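Household Skills, Unit 4: Clearing and Resetting a Kitchen Table
Course handout, spring intake
Tutor: Loredana Marras. Practical sessions: Colin Wragg.

Read this before the March practical. Bring it with you, along with an apron and a cloth. The marking sheet is given out on the day.

1. What the unit covers

Unit 3 dealt with washing up. This unit deals with the table itself: what is on it after people have eaten or prepared food, where each thing should go, and what order to work in. Most people have a way of doing this at home and it usually works. In a shared kitchen or a care setting the next person has to be able to use the table straight away, so the order matters more.

You will be asked to clear one table on your own in 20 minutes, and a second table with a partner. The second table is the harder one, as you will have to agree who does what before anything is picked up.

2. Sorting before moving

Look over the table before you touch it. Decide which group each thing belongs to.

Food to keep. Whole fruit, whole vegetables, anything still covered or sealed.

Food to throw away. Crumbs, scraps, peel, anything that has been on the bare table and can't be washed.

Things to wash. Cups, bowls, spoons, trays that have held food.

Cleaning things. Sponges, brushes, cloths. These go back last.

Some items sit between groups. A whole pepper on the bare table can be rinsed and kept. A cut piece of fruit is a judgement: if you know when it was cut and it has been in a clean bowl, cover it and put it in the fridge. If you don't know, it goes in the food waste. Last year's group spent a long time arguing over this and the marking sheet now accepts either answer, provided you can say why.

Bowls catch people out. An empty bowl may be clean or may have been used. Run a finger round the inside if you can't tell by looking. If you still can't tell, wash it.

3. Order of work

a) Food to keep comes off first. Put whole fruit together in one bowl or on one tray, then move the whole lot in one go.
b) Dry waste next. Brush it into a heap, then into a dustpan or a spare bowl. Don't use a wet sponge on dry crumbs. They turn to paste and get pushed into the grain of a wooden top.
c) Cutlery and crockery to the sink side. Carry spoons by the handle.
d) Wipe the table from the far edge towards you, in long strokes that overlap.
e) Dry it with a clean cloth.
f) Put the cleaning things away. Rinse the sponge and squeeze it out before it goes on the rack.

If there is a tray on the table already, use it. Ada Russo's notes from the autumn group (in the course folder) give a good account of how many trips to the sink can be saved this way. She cleared the far table in three trips, where most of her group took twice that.

4. Brushes and sponges

The two are often mixed up in the practical. A brush is for anything loose and dry. A sponge is for anything that has stuck. Table brushes and washing-up brushes are kept on separate hooks in our kitchen, and a table brush should never go in the bowl.

Sponges are to be replaced every week. We buy them from Aerts in packs of 80 and there is no need to be careful with them. If one smells, bin it. Cut a corner off any sponge that is being moved down to floor use.

Long-handled brushes should be laid down with the bristles away from food. In a crowded kitchen people put them wherever there is a gap, and that gap is often next to a bowl.

5. Working on a crowded table

The hard part of a full table is that there's nowhere to put anything down. Start by making one clear patch, about the size of a dinner plate, at the corner nearest the sink. Everything passes through that patch. Don't shuffle things round the middle.

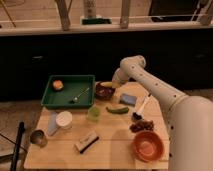

Small items are best dealt with early. A light cup is easily knocked over by a sleeve, and a thin pepper will roll if the table is nudged. Put the cup with the washing and the pepper with the food to keep, and you have more room for the bowls. Fruit that is already on a tray can stay there while you work, but take any spoon off and put it with the washing. Loose dark bits such as dried food should be swept up before any bowl close by is lifted, or they spread.

When bowls are being stacked, check that each is empty. Raffaele Fiore will show the two-handed carry at the start of the session.

6. Before the practical

Try the order in section 3 on your own table at home at least twice. Write up to 900 words on what you changed and why. Marisa Bassi will collect these at the door. Drawings or a rough plan of your table are welcome and don't count towards the length.

Questions to think over:
Which items did you move more than once?
Did you wipe any part of the table before it was fully clear?
Where did the sponge end up?

Anyone with a skin condition should tell Colin beforehand so that gloves can be put out in the right size.

Related handouts
Unit 2: Fridge shelves and what goes where
Unit 3: Washing up by hand
Unit 5: Worktops, hobs and splashbacks
Unit 6: Food waste and recycling
Kitchen rota, Stumholm building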